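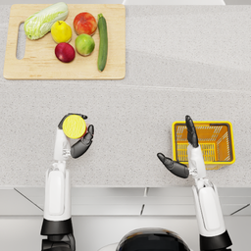
From: Kerttu Saarela
To: Prarwood robotics list
Date: 6 February 2021
Subject: Re: online open day, how did it go?

Hi Liviu, and hello everyone,

On Liviu Ursu's question:

> I had to miss the Studus demo. Did they show the
> kitchen simulation, or was it all slides again like in
> December? And is it worth asking them back?
> Liviu

Oh, you would have enjoyed it! Very few slides this time, and Špela shared the simulator window for most of the session. It was the two-armed robot at the kitchen counter, with the produce on the cutting board and the little yellow basket, and she let people call out questions the whole way through (my grandson had plenty, bless him, mostly about the fingers).

We had 27 people on the call, which I thought was lovely for a winter evening. Khoa asked how many practice runs they do before they trust a change, and Špela said 2000, all simulated, so no real lemons get squashed.

So yes, I'd ask them back, and I'd ask for a longer slot too, as 50 minutes went by much too fast. Kaisu has the recording and will send the link to anyone who writes to her.

Warmly,
Kerttu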